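June
By Raghda Twal

Hi Fares,

You asked for a page or so on where the Haltov sewing and repair program stands, so I'm writing this with my coffee before the evening group shows up. It's been a busy stretch and mostly a good one!

First the money, because I know that's what you have to pass along. Out of the 4,000 dollars Plisto gave us for the spring, we've spent 2,098. The biggest chunk went on machine servicing (more than I'd planned, the old ones needed new belts and one needed a motor), and then thread, needles, interfacing and the rent on the Boutros Street room. I've got all the receipts in the blue folder and I can scan them whenever you like. The rest is set aside for the fall session, apart from a bit I'd like to move over to childcare — more on that below.

We've had 40 people sign up since we opened. Not all of them come every time, of course, and the morning group is still thin. The evening group is the opposite, we've got people sharing machines and one lady brings her own from home on a luggage cart. I'd like to shift one of the mornings to evenings in the fall if you don't see a problem with that on your end.

Hemming took a lot longer than I wrote in the plan. I'd given it two sessions and we used four, mostly on slippery cloth, which wants to go anywhere but straight. I don't regret it though. People kept asking for it, and it's the thing they get asked to do by neighbors once word gets out that they can sew.

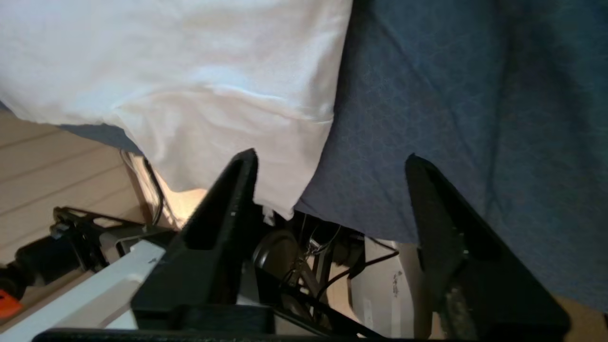
Smooth white next to patterned navy.

We also did zippers, which everybody dreaded and then liked, and a pants-mending night that ran so late I had to call and beg for the door code again. The Onska branch has asked if we'd do a mending night over there too. I said yes in principle, but I'd need a van for the machines and I haven't priced one yet.

Now the childcare. We lost 6 people in the spring and when I called them, most said the same thing: no one to watch the kids. There's a small side room we could use, and a sitter for the evening sessions would fit inside what's left over. Could you let me know if the grant terms allow it? I read them twice and couldn't tell.

Still to do: get the iron fixed (it spits), finish the sign-up sheet for fall, and find somebody who can teach buttonholes better than I can. I'll send the attendance sheets separately once I've typed them up.

Thanks again for everything, and call me after 4 if that's easier than writing.

Raghda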